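Home | Topics | Ask | Unanswered | Log in

Grasp success: does bin clutter have to be matched between two methods being compared?

Posted in April by Kamutia

I am trying to reproduce a bin picking result and I am stuck on how the trials should be run. The setup is two metal bins placed back to back, one arm, a two-finger gripper, and a mixed set of household objects and toys. The robot picks from one bin and drops into the other until the first bin is empty, then the roles swap.

The method I am testing is a learned grasp scorer. It looks at a depth image, proposes a lot of candidate grasps and ranks them. The baseline is a simple geometric rule that closes on the narrowest graspable width it can find near the highest point. I ran 200 grasp attempts with each. The learned scorer got 133 successes and the baseline got 100.

That looks like a clear win, but I noticed that the two methods leave different things behind. The baseline takes the easy upright pieces first and then spends many attempts on whatever is left near the walls. The learned one goes after objects in a different order. So after the first few picks they are no longer solving the same problem.

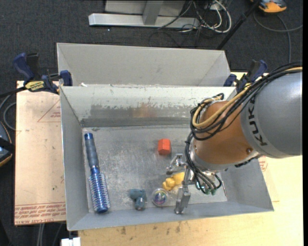 Most of my failures with either method come in the late part of a run, when only a few objects are left and some of them are close to a wall. A finger needs space on both sides, and if one side is sheet metal the planner either rejects the grasp or the finger rides up the wall. Long objects lying parallel to a wall are bad for this. Round ones tend to roll away when the first finger touches.

My questions are whether I should reset the bin after every attempt so both methods see the same layout, and whether 200 attempts each is enough to report. The paper I am following only says "objects were placed randomly" and gives one percentage.

Flundum

I have run this kind of comparison a few times. There are two different things you can measure and you should decide which one you want before you run more.

The first is success per attempt on a fixed layout. For this you reset the bin every time. Take a picture of the layout, run method A, put everything back to match the picture, run method B. An overlay of the saved image on the live camera view makes this a lot faster. It is slow work but the pairs are comparable, and you can use a paired test, which needs fewer attempts to show the same difference.

The second is clearing a whole bin. Here you don't reset. You accept that the method changes its own problem as it goes, and you count the whole run as one sample. Report attempts per bin cleared, or objects moved per hour. The catch is that your 200 attempts are not 200 independent samples. If a run takes 20-odd attempts you have maybe ten samples per method, and the error bars should be worked out over runs. People skip this all the time and get intervals that are much too narrow.

For your numbers, 66.5 percent against 50 percent is a big gap, and I would expect it to hold up, but I would resample by run before writing it down.

Some other things that have bitten me:

Alternate the methods. Do not run all of A on one day and all of B on the next. Gripper pads wear, the camera gets bumped, and the person loading the bin gets lazy.

Set a rule in advance for objects that can't be reached. Mine is three failed attempts in a row on the same object, then it is taken out by hand and logged as a failure of the run.

Write down how far each grasp was from the nearest wall. If your failures are mostly wall cases, a plot of success against wall distance tells a reader more than the single percentage does.

Check that the bins can't move. If the arm pushes one even a little, your wall model is wrong for the rest of the run – and it will look like a bad grasp scorer.

Lindsay

just use more objects, with only a few in the bin it isn't really clutter. we use a suction cup and don't have the wall problem

Stokex

Agree with most of what Flundum wrote. I would add that the training data matters too. If the scorer was trained on attempts it collected by itself, it has probably seen few near-wall grasps, because the planner filtered them out. Then it has no good reason to score them either way. We turned the filter off for a part of the collection with the arm at low speed and a force limit, and late-run success went up. I don't have a clean number for it, as we changed the pads in the same month.

Comments (3)

Kamutia: Thanks. I have the run numbers logged, so I can resample. I will do a smaller paired set with resets as well.

Flundum: Good. Keep the layout pictures, reviewers ask for them.

Lindsay: suction won't hold anything with bristles though, forgot to say that

Related topics | Newest | Back to top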